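"They keep more than they tell you": Sanne De Bruijn on apps, brokers and the delete button

22 Jan 2022

Sanne De Bruijn has a train to catch, so we do this fast. Coffee, two phones on the table, both face down. Until last spring she worked on the ad side at Tatora, the shopping app. Now she helps people ask companies what they know about them. Most have never tried.

"I sent my own request first," she says. "To Tatora. I figured I knew what was in there, I'd sat next to the people who built it. I got 900 pages back."

Nine hundred pages. On one customer.

"Every search, every time I opened the app and closed it again. What I hovered over. A guess at my income, which was wrong. A guess at whether I was moving house, which was right, and I hadn't told my mother yet."

She laughs at that one. Not for long though.

The law on her side is clear enough, she says. You ask, they answer. Getting the answer is another matter. Breko, a loyalty card company, told her to send the request by mail. Then to fill in a web form. Then the form wanted a customer number she could only find by installing the Breko app, and the app wanted her location.

"So to find out what they have, you give them more. I did complain. Somebody wrote back that my feedback was valuable."

How long did it take in the end?

"9 weeks. And what came was a spreadsheet with the column names taken out. Just letters and codes. Try reading that after work."

Her colleague Elaheh Farahani, a former tax lawyer, reads those for a living now. We got her on the phone for a few minutes, between meetings. Her view is harsher than De Bruijn's.

"Sanne still thinks some of it is sloppy work," Farahani says. "I don't. If a company can use a column to set your price, it knows what the column is called."

Which brings us to brokers. De Bruijn wont name all of them on the record – there is a case pending – but she will talk about Stustach, because Stustach talks about itself. Its sales deck was online until December. It sorted households into 600 groups and sold access to them by the week.

"There was a group for people who'd just lost a job. You could buy that one. Who wants it? Lenders. Not the nice kind."

And consent?

"You ticked a box. Everybody ticked a box. It was in a flashlight app or a weather app, and 3 companies down the line it's in somebody's price model. Ask anyone on this street if they agreed to that."

I ask about the companies' usual answer, that the data is anonymous. She puts her cup down.

"A phone that sleeps at my address and spends the day at my desk. Whose phone is that? You don't need my name."

She isn't against tech, she says this twice. Likes maps on her phone, likes that the bank spots a stolen card. What bothers her is the size of a few firms and how little they have to explain.
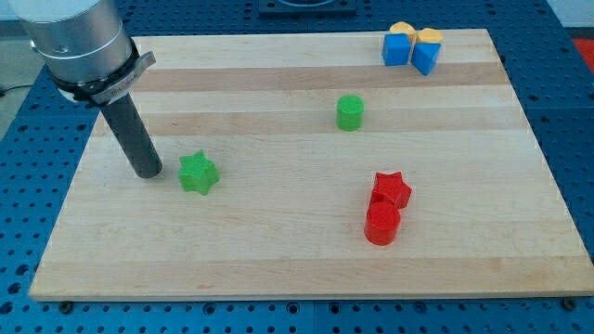 "People ask me which app to delete. Fine, delete some. But I can't fix it by being tidy on my own phone. My neighbor uploads her contacts and I'm back in there. It has to be rules, and somebody with the staff to check on them."

Does she see that coming? In February there's a hearing, and she's on the list of speakers, after Ineke Timmermans from the consumer desk. Five minutes each. Vermeulen, the trade group for online stores, gets twenty.

"I asked why. They said they had more slides."

She has rewritten her five minutes four times. Current version opens with the house move and her mother. Farahani wants it to open with the lenders. They have argued about it all week, and she thinks Farahani is probaly right.

Then coat, bag, both phones. One last thing, from the door: anyone sending a request should write down the date and keep a copy.

"And ask for the column names. In the first letter. Put it in the first letter."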